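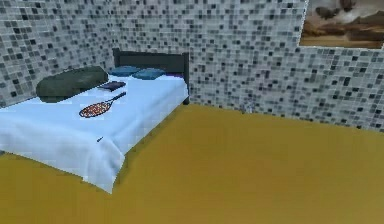

Bed with two blue pillows, dark headboard against the tiled wall (render)

Ticket 2703 - Resudico room planner
Subject: Saved layouts reopen with the wrong units
Opened by: Nyokabi Athumani, Pledcombe guest house
Assigned to: Pravesh Adams
Status: Resolved

Nyokabi Athumani, 9:12 am
Hi team! First off, I love the new planner, I've redrawn most of our upstairs with it. One problem. I save a layout in centimeters, close it, and when I open it again every measurement label says inches. The numbers stay the same, so a 300 cm wall is now a 300 inch wall. The furniture list prints the same way, and our carpet supplier nearly quoted from it.

Pravesh Adams, 9:40 am
Thanks Nyokabi, great report, and really glad you're enjoying it! Could you tell me which browser you're on, and whether the file was started from a template or from a blank room? Please don't save over the file for now.

Nyokabi Athumani, 10:05 am
Firefox on a laptop. All of them came from the Langat template. I tried a blank room just now and it came back in centimeters, no trouble at all.

Pravesh Adams, 10:31 am
That's a huge help - I can make it happen here too. Blank room: fine. Langat template: wrong labels every time. Same result in Chrome, so it isn't your browser. Passing it to Faraji, who looks after the templates.

Faraji Chege, 1:20 pm
Found it! The template has its own units line, and on reopening the planner reads that line before it reads yours. Your measurements are stored correctly, only the label is wrong. Fix is in build 288 and it's live now.

To clear it on old files:
1. Sign out and back in.
2. Open the layout.
3. Go to Settings, Units, and pick Centimeters again.
4. Save, close and reopen.

Nyokabi Athumani, 2:02 pm
Did the first four rooms and they're all perfect. Fantastic, thank you both! Do I need to reprint the furniture lists?

Faraji Chege, 2:10 pm
Yes please, any list printed before today's build. The old PDFs won't update by themselves.

Pravesh Adams, 2:15 pm
Closing this one. Reply here if a label flips again and it'll reopen.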